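RIDERS AND RIDE MARSHALS WANTED – Minton Gravel Loop, October

Posted 2018-05-13

Popescu Cycling Club is putting together its second gravel ride out of Minton and we need people. Two jobs open, both unpaid, lunch and fuel money covered.

Ride marshals. You need your own bike, decent legs, can fix a flat without drama. Course is 113 miles with the Dimar climb in it, so please have done a long ride or two this year.

Sag drivers. Valid license, a van or pickup with room for 2 bikes. Knowing the back roads helps alot.

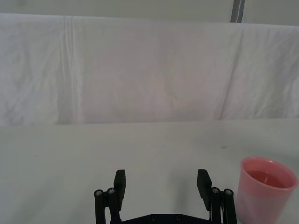
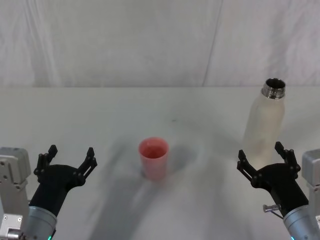
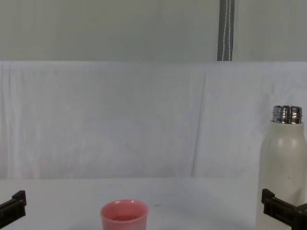

Also looking for test riders for the new route. Early start from the Simano parking lot, GPS unit required – phone is fine if the battery lasts. We want notes on road surface, dogs, bad corners, anywhere water could go. Top of the course is 1,642 feet and it gets windy up there, bring a jacket.

Last year more than 1,935 bottles got handed out so yes, we need hands at the feed stops too. Teens OK with a parent.

To sign up, email the club with your name, cell, which job and T-shirt size. No resume. First come first served on the marshal spots, we will get back to you as soon as we cna.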